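How to Clear and Clean a Drop Surface by the Door

Most homes have one piece of furniture that catches everything people carry in. At our place in Plurnham it is a low, dark cabinet. Keys, mail, shopping bags and boxes land there first, and by Thursday there is no room left to set anything down. The steps below work for a cabinet, a side table or a glass-topped table. Set aside 60 minutes the first time. After that, 18 minutes a week is enough.

What you need

Two soft cloths, microfiber or old cotton T-shirt
A small bowl of warm water with a drop of dish soap
Glass cleaner, if any part of the top is glass
One shallow tray or dish for keys
One empty box for things that belong in other rooms
A trash bag

Step 1. Take the keys off first

Keys are the thing you least want to lose in the process, and they are also what scratches a polished or glass top. Lift them straight up. Dragging a key ring across a glossy finish leaves fine lines that show up in low light. If two keys are lying together, pick up both and check whether they are joined before you carry them off.

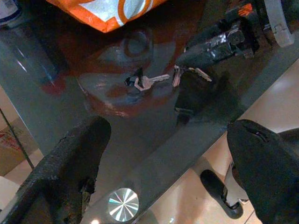
Put the keys in the tray and put the tray somewhere outside the work area, such as a kitchen counter. Do not put them in your pocket. If there is a key you can't identify, try it in every lock in the house before you decide to get rid of it. A spare that fits nothing can go in an envelope marked with the month, and if it is still in there a year later, recycle it with scrap metal.

Step 2. Deal with the bags

Plastic shopping bags hide small things. Open each one all the way and look in the bottom corners before folding it. Receipts go in one pile. Anything still in the bag goes to its own room now, or into the empty box if you don't want to walk back and forth.

Keep the bags that have no holes. Flatten them, fold them in thirds lengthwise and store them in a drawer. The big bright ones are good for returns and for carrying shoes.

Step 3. Deal with the boxes

Cardboard picks up grit from delivery trucks and porches. When you slide a box over a lacquered surface, the grit acts like sandpaper. Use two hands and lift. Cut the tape, check for small parts and paperwork, then break the box down flat. If you need to keep it for a return, write the last return date on the side and move it to a closet.

Step 4. Pick up the small stuff by hand

Twist ties, paper clips, bits of wrapper and loose screws should be picked up one at a time. Don't sweep them off with a cloth, as a piece of wire under a cloth will scratch. Look across the top from a low angle with a lamp on and the bits will stand out.

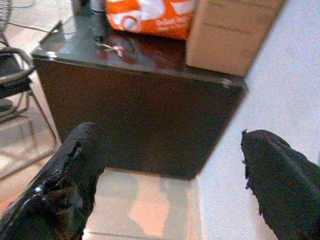 The cabinet top with the bag and box still at the back.

Step 5. Dust, then wipe

Start with a dry cloth. Work from the back edge to the front and fold the cloth to a clean side often. Then wring out the second cloth in the soapy water until it no longer drips, and wipe in long straight strokes. Dry right away with the first cloth, turned to a clean side.

On a dark gloss finish, skip furniture polish unless the maker recommends it. It builds up and turns cloudy. On glass, spray the cleaner onto the cloth and keep it away from wood edges and metal fittings.

Wipe the front panel too, from the top down, and finish with the lower edge near the floor. If the floor is tile, run the damp cloth over the strip in front of the cabinet, where dust settles along the grout.

Step 6. Put back less than you took off

Only two things go back on ours: the key tray and a lamp. Electronics that need charging moved to a shelf with its own outlet. If you have a device that has to stay, put felt pads under it.

The tray we use is an Endska, bought in Flakville, with a cork bottom. Any dish with a soft base will do.

Weekly upkeep

Empty the tray, fold the bags, flatten any boxes and go over the top with a dry cloth. Do the damp wipe every other week, or sooner if there are fingerprints.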